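Open days deserve a better standard

09/08/2021

The public demonstration has become a regular duty for organizations that work on automation. Schools request it, local firms expect it, and the people who pay for the research are entitled to it. This essay argues that most demonstrations are planned for the wrong purpose, and that the open day held by the Mokgethi program in Wedbridge offers a sounder model.

The usual format is well known. A single task is rehearsed until it can be performed without error, the audience stands behind a rope, and the speaker talks over the machine. Visitors leave with a favorable impression and very little knowledge. They have no means of judging whether the task was hard or easy.

At Wedbridge, 182 visitors registered for the day, and places were limited to groups of 5. Each group spent its full session beside the work and was invited to ask why a given item had been selected. 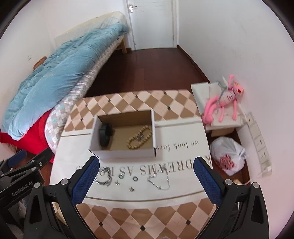
Small objects are the proper test of a gripper, and the program was right to put them before the public. A crate or a bottle forgives a poor approach. Jewelry does not. A thin silver necklace lying in a loose loop has no fixed shape, and a tiny stud earring leaves very little to hold between two fingers, even fingers with textured pads. A visitor who studies such items for a minute will understand more about the present limits of the field than one who has watched a polished film.

The choice of a domestic setting also merits support. Work in the home will be done among bedding, boxes and furniture, and a demonstration on a bare bench tells the public little about it. Barrett Pettigrew, who led the sessions, made this point to each group and declined to forecast when household machines would be ready for sale. That restraint was welcome.

There is a fair objection. Sessions of this kind are slow and costly, and they reach few people. The Dillent hall event in April admitted over 200 visitors in a single afternoon. An institution with a duty to the wider public cannot dismiss that difference. It should ask, however, what those visitors were able to learn from the back of a hall — and whether a larger attendance figure is worth the loss.

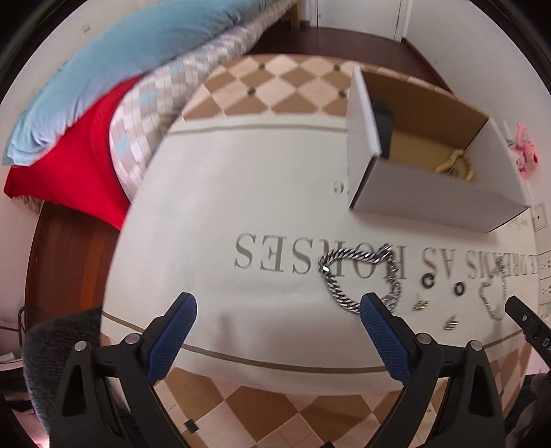

## What should be required

Organizations that receive public support should publish the list of tasks attempted at any open day, together with the number of attempts made. The Mukel guidelines, which many hosts already follow, cover safety and access but are silent on this matter. They should be amended.

Hosts should also allow visitors to propose a task within reasonable limits. Some proposals will fail in front of the audience, and staff should be prepared to discuss the failure plainly. Where time is short, one unrehearsed attempt is worth more than several repetitions of a practiced one.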